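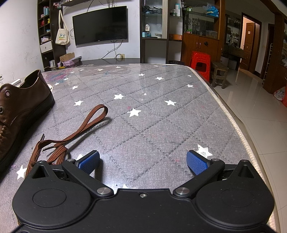 **laceups_and_coffee**

So our shop started putting the lacing step on grippers back in May and I've got feelings. I do shoe finishing for Hapeta (leather lace-ups mostly). It used to be 5 of us at the lacing end, chatting all shift with the radio on. Now it's 3, and the other two got moved to packing. Same pay, but they miss the bench and I miss them! Anybody else going through this?

**plarnine_pete64**

We did it at Plarnine last year. My thumbs don't hurt anymore, so you won't hear me complain. I was doing 40 pairs before lunch and going home with tape on both hands.

**laceups_and_coffee**

Ok the thumbs thing is fair. But flat laces are a pain for these things. A round lace they'd probably manage, the flat ones fold over on themselves and then you're standing there waiting, when you could've had it done by hand already.

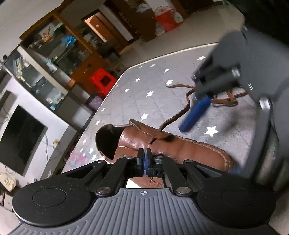

*Brown shoe, flat lace, two grippers. My mornings now.*

**nightshift_dory**

Waiting IS the job now, that's what gets me. I'm at Livitz and I went from making stuff to watching stuff get made. I'm more tired at the end of the day than I ever was lacing, how does that work??

**plarnine_pete64**

Disagree, sorry. You're learning a machine, and that's worth something when you go ask for a raise. I got bumped up a grade for it.

**nightshift_dory**

Glad you did. We got a Cledia training login and a pizza.

**laceups_and_coffee**

lol, we didn't even get the pizza. Pete, did you have to ask for the grade or did they offer? My lead keeps saying "we'll look at it" and I want to walk in with something better than my sore feet.

**plarnine_pete64**

Had to ask. Twice. Write down every time you fix a stuck lace or reset it, with the time of day, and bring the list with you.

**laceups_and_coffee**

Starting a notebook tomorrow then. Will report back.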